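# Why Is a Plastic Bin Shaped Like That?

Look in a fridge, a closet, or under a sink, and you may find a clear plastic bin. It looks like a simple box. Somebody still had to decide on every part of it, from the rim down to the floor.

**Clear walls**

Some plastic lets light pass through it. You can see what is in the bin without taking it off the shelf. Clear plastic is also shiny, so lamps and windows make bright spots on it. These spots are called reflections. They move when you move your head.

**The rim**

A thin sheet of plastic bends easily. Try it with the lid of a yogurt tub. If the edge is made a little thicker, it bends much less. That thicker edge is called a lip. It also feels smoother on your fingers than a thin edge would.

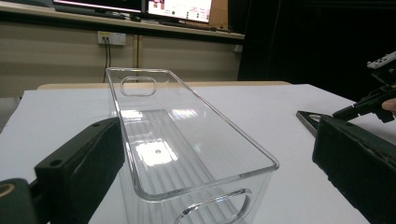 **The handles**

A long bin needs a handle at each end. One way to make a handle is to leave an oval hole near the top of the end wall. Your fingers go through the hole and the wall rests on them. A hole has no sharp corners if it is oval, and plastic is less likely to crack at a curve than at a corner. The corners of many bins are rounded for the same reason.

**The ribs**

Some bins have long raised lines on the floor. These are ribs. They make the floor stiffer, the way folds make a sheet of paper stiffer.

**How it is made**

Many bins are made by a method called injection molding. Small beads of plastic are heated until they melt. The melted plastic is pushed into a metal mold, where it cools and turns hard. Then the mold opens and the bin comes out.

**Try it yourself**

You need one sheet of paper and two books of the same height.

1. Set the books a hand's width apart and lay the paper across the gap.
2. Put a coin in the middle. What does the paper do?
3. Take the paper off and fold it back and forth, like a fan, with the folds running the long way.
4. Lay it across the gap again so the folds go from book to book. Add coins one at a time until it sags, and write down your number.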